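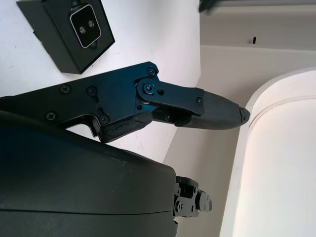 Service Parts / Grippers and Hands

Fingertip pad kit for Stoltix two-finger and multi-finger grippers

The Stoltix pad kit replaces the textured contact surfaces on the gripper finger. Order it when a pad shows cracks, a ragged edge or a chipped tip. A chip at the tip shifts the contact point and shows up first on small parts, usually as a part that turns slightly when the jaw closes. Wear on the lower pad is easy to miss with the jaw closed, so open the gripper fully for inspection.

Kit contents: fingertip pad, lower pad, thread locker, cleaning wipes, pad alignment strip. Finger plates and link screws are sold separately.
Order number: Stoltix 358
Ships from: Petersen parts counter

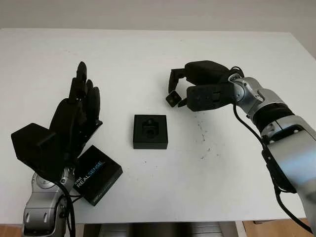

Finn Frerichs
Service Technician, Clomari Bench Systems

Setup notes for the two-arm bench cell

The procedure below applies to the Panley bench cell, with a hand on the left arm and a gripper or hand on the right. Park both arms with the fingers clear of the table and remove power at the cabinet before touching any screw.

1. Remove the old pad from the tip end. Do not pry against the link plate.
2. Clean the bare plate and let it dry for 19 minutes.
3. Seat the new pad against the alignment strip and press from the center outward.
4. Check the pivot screw and link screws for play. Tighten only if the link moves sideways.
5. Restore power and run 4 slow open and close cycles with nothing in the jaw.
6. Zero the finger position again. The old zero is not valid with a new pad.

Cables at the wrist need slack for the full roll range. Turn the wrist by hand to both ends with power off and look for a cable that pulls tight – a strained connector gives the same fault code as a failed finger motor.

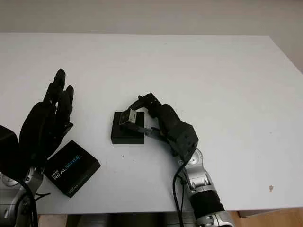 The reference check comes last and is done at low speed. Set the fixture block midway between the arms, place a small module on top and bring in the right hand from the side. With the module near the edge of the block, as on our bench, the fingers have to reach across the top, and any error in the new zero is easy to read from where the fingertip meets the part. Repeat the approach from the same start point. If the contact point moves between approaches, go back to step 4.

Wipe the tabletop before the check. Grit picked up by a new pad stays in the texture and shortens its life.

Service interval: inspect pads every 84 operating hours, or sooner with sharp-edged parts. Store spare pads flat in the closed bag.

Related items: finger plate set, link screw set, wrist cable clips.

Questions on fit: Frauke Harms, Petersen parts counter. Closed Sunday.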